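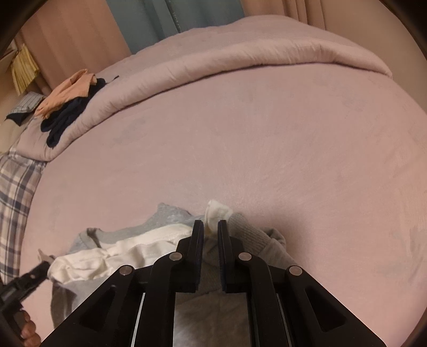

How to Estimate the Brightness of a Variable Star by Eye

Many stars do not shine with the same light every night. You can follow these changes without a telescope, and your numbers are useful to other people if you write them down carefully. I learned the method in the Paltinier sky group and I still use it.

What you need

A pair of binoculars, a red lamp, a notebook, and a chart of the star field. The chart must show comparison stars with their magnitudes. Ours come from the Costitia chart set, where the decimal point is left out, so a star marked 43 has magnitude 4.3. Remember also that a bigger number means a fainter star. A difference of five magnitudes is a factor of 100 in brightness.

Step 1. Let your eyes get used to the dark

Stay outside for 24 minutes before the first estimate. Do not look at your phone in this time, even with the screen turned low. In September the nights are already cool where I live, so I wear one layer more than I think I need.

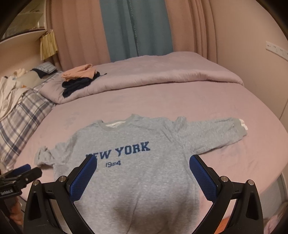 Step 2. Find the field

Start from a bright star you know and go to the variable in small jumps. Compare the shape of the small triangles and lines with your chart. Check it twice — a wrong star is the most common mistake of beginners, and I made it for a whole month.

Step 3. Choose two comparison stars

One should be a little brighter than the variable and one a little fainter. Try to take stars at a similar height above the horizon. Red stars are difficult, so look at them with quick glances. If you stare, they seem to grow brighter.

Step 4. Make the estimate

Divide the distance between the two stars in your mind. If they are 4.3 and 4.9, and the variable is in the middle, it is 4.6. Do not look at your older results first.

Step 5. Write it down

Note the date, the time in UT, the estimate, both comparison stars, and the name of the chart. Add a word about moonlight or thin clouds. If you were not sure, write this too.

After my first 300 estimates I was usually within 0.2 of the other observers.

Page last changed: June 20, 2026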